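Prurner Wave 83 concrete block paving: review after a year on a shared access road

Reviewed by Murray Cosgrove

Product: interlocking concrete paver, wavy-edged, 83 mm thick
Colour tested: Heather Red
Area laid: 372 square metres
Rating: 4 out of 5

Most reviews of block paving are written the week after it goes down, when everything looks good. I waited until May of the following year, so this one covers a full winter, the bin lorry and a fair number of oil deliveries.

The old surface on our road was tarmac, patched many times over. Residents had quotes for three products: the Prurner Wave 83, a plain rectangular block from Morsy, and a resin-bound finish that was ruled out on price. The Morsy block was the cheapest of the three. We chose the Prurner for its shape. A wavy joint locks each block to its neighbours along the sides as well as at the ends, and this matters where vehicles brake and turn.

Handling and laying

The blocks arrive banded on pallets. Gross weight per pallet was 836 kg on the delivery note, so check what your unloading area can take. Dimensional consistency was good. I put a calliper on a sample from each pallet and found nothing more than 2 mm out in thickness. A few had chipped corners and went into the cutting pile.

The installer used a sharp sand bed over compacted sub-base, with a plate compactor fitted with a rubber pad. The pad is worth insisting on. One short trial strip was done without it and the faces scuffed visibly.

Cutting is slower than with rectangular blocks. The wavy edge gives no straight reference for the splitter, so most edge pieces had to be cut wet with a saw. Prurner sells half blocks for the row ends, and these save a lot of time. Order more than the calculator on their site suggests. We ran short and waited nine days for the second batch, which was slightly lighter in colour. After a winter outdoors I can no longer find the change.

Jointing

We used Noleo kiln-dried sand, brushed in twice, with a third pass six weeks later. The curved joints take longer to fill than straight ones, and the sand settles unevenly at first. A stiff broom worked diagonally across the rows gave the best result. Do it on a dry day. Damp sand bridges across the top of the joint and leaves a void underneath.

Performance

I checked levels with a 3 m straightedge in October and again in spring. The largest dip was 6 mm, at the place where the bin lorry stops. Elsewhere it was 3 mm or less. There has been no sideways creep that I can measure, including at the junction with the asphalt lane, where turning forces are highest.

Grip is good in rain and acceptable in frost. Tyre noise is higher than on asphalt. At 20 mph you get a low, steady rumble inside the car, and it stops as soon as you turn on to the lane. Anyone with a bedroom window close to the road should take this into account before signing.

Colour is the part most people ask about. The brochure shows a strong brick red. In daylight it is pinker than that, and in direct sun the difference is obvious. 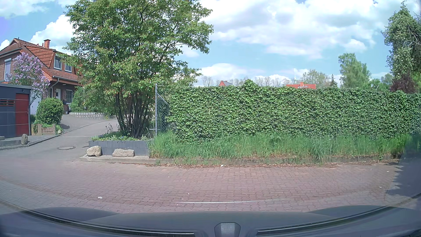 Get a full sample panel before you commit, and look at it outside at midday and again at 6 pm. A single block held in the hand tells you very little.

Maintenance

Moss has appeared in the joints along the shaded side only. I treated it once with Vuvard path cleaner, diluted as directed, and brushed it off a week later. It did not affect the colour. Oil spots are harder to deal with. Absorbent granules followed by detergent removed almost 800 square centimetres of staining by my measurement, but a faint mark remains where the oil had been left overnight.

Lifting and relaying is possible but awkward. To reach a water pipe we had to break out two blocks before the rest would come free. Keep spares from the original delivery.

For: stable under heavy vehicles, accurate sizing, good wet grip.
Against: slow to cut, louder than asphalt, brochure colour misleading.

I would use it again for a road or a turning area. For a patio or a garden path the interlock is more than you need, and the Morsy block would be quicker to lay.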